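3.2 Rack and tray layout

The display rack has three parallel lanes, and each lane is meant to carry one brand: Pepsi, Pocari Sweat or Chilsung Cider.

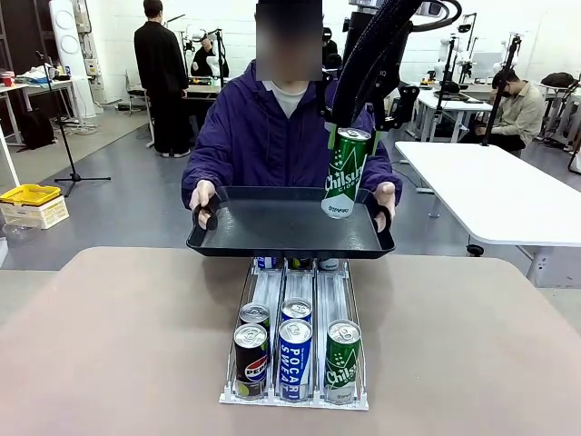

Stock is moved between the rack and a flat black tray held level behind it. A lane counts as mixed when any can differs in brand from the one at its front – position within the lane is logged separately.
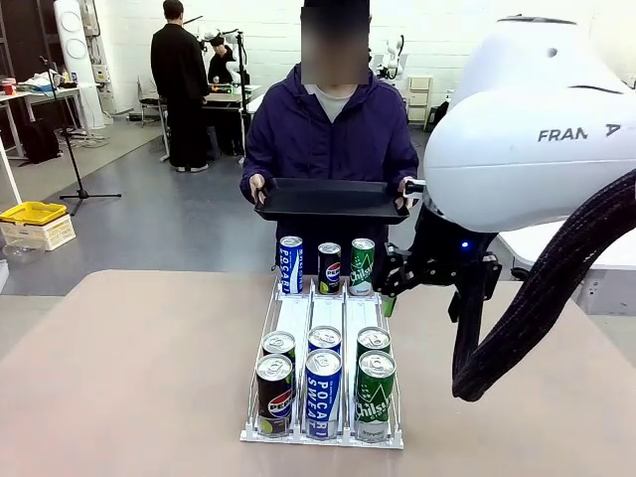 Mixed lanes were kept in the Lavbridge set and coded by front can only. Of the 174 layouts, 8 were dropped for incomplete logs. The remainder were scored under the Oltimard scheme, which treats the front and back ends of each lane as separate zones.

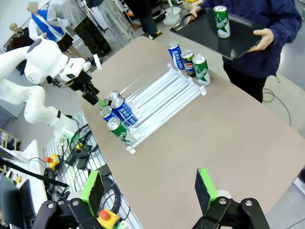
Figure 4. Rack with cans at both ends and the tray held behind the table.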